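The Dishes Are Still Yours
February 11, 2023

Every winter a new batch of videos goes around in which a machine folds a towel or loads a dishwasher, and every winter somebody forwards them to me with the word "soon." I have been getting "soon" for 11 years. I still wash my own cups.

Trorkora, the latest company to promise a home helper, posted a clip that runs four minutes. Read the small print and you learn that it was sped up, and that the kitchen had been set up for the shoot. My kitchen has not been set up for anything. There is a cereal bowl on top of the toaster as I write this.

Shop floors are supposed to be easier, and for some jobs they are. A machine bolted to the concrete in Jitville can put the same lid on the same jar all night. Give it a jar of another shape and someone has to come over and fix things. I would call that a good lid machine. I would not call it help.

The test I'd like to see is dull. Take one handmade cup, a little crooked, and one bare table. Pick the cup up, put it on a shelf, and do it 225 times with no one standing by.

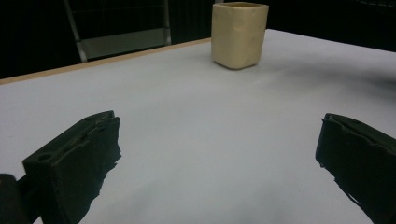
A child of 4 can manage that job, with some nagging. The sellers will say the child had years of practice, and fine, so let the machine have its years too. Just don't take my deposit in the meantime. Trorkora wants one by April, and for that money I expect the bowl off the toaster.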